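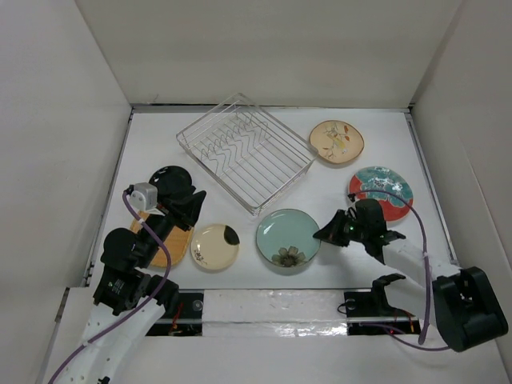

Olmedo Review – Science and Technology Desk

The dish rack at Trestaron is the cheap wire kind, and the plates look like they came out of several different kitchens. One has a bright red-orange rim and turquoise swirls in the middle. Another is pale teal with a single flower. They lie on a white floor between white walls, and two robot arms are supposed to put them in the rack.

I had been told I would see a machine learning to do the dishes. What I saw on my visit in July was a person doing the dishes, very slowly, by way of a machine. Toshio Nakajima sat at a desk with a pair of hand controls and moved the arms himself. Every motion was recorded, along with what the camera on the left gripper picked up. When a plate was standing in a slot he pressed a pedal, and the attempt was filed as one example. Then he started over.

The company wants 300 of these before it trains anything. I asked why 300.

"It's a number we can get to," said Consuelo Zabala, who runs the collection work. I liked her for that. The brochure from Korkitz, the investment firm behind the project, has a lot to say about robots that "learn the way people do," and no one I know learned to load a dish rack by having their arms moved through it 300 times.

Zabala doesn't care for the brochure either. Her own claim is smaller. Given enough good examples, she says, the software will copy the motion well enough to handle a plate it hasn't met, in a spot it hasn't seen. So the plates are mixed on purpose, a black glossy one in with the cream and the beige, and a wooden board thrown in as well. The rack gets turned at odd angles. Nakajima is asked to vary his approach, but not too much, and I never got a clear answer on how much is too much.

This is where my doubts begin. A white box with a white floor is a kind place to be a robot. There is no sink in it, no water, no half-eaten lasagna. If the system works there, we will have learned that it works there. Trestaron's earlier project, a towel folder called Brarkus, did fine in its own box and then spent 2 weeks in a hotel laundry before it was sent home. Zabala brought that up before I did. She blames the lighting, mostly, and examples that were all recorded by the same person.

There is also the matter of what gets thrown out. Nakajima deletes an attempt if he fumbles it. A dropped plate, a bad grip, a second try – gone. It makes for a tidy collection, but I wondered how a machine is meant to recover from a mistake it has never been shown. He said they argue about this a lot. Since then they have started keeping some of the fumbles, as long as he fixes them before he hits the pedal.

I asked how long one example takes. Around 2 minutes, he said, on a good morning, less for the board. He washes his own dishes by hand at home and says he has caught himself reaching for a pedal.

Zabala has invited me back to see the trained version run without anyone at the desk. I said I'd come if I could bring my own plates. She asked me to send her the measurements first.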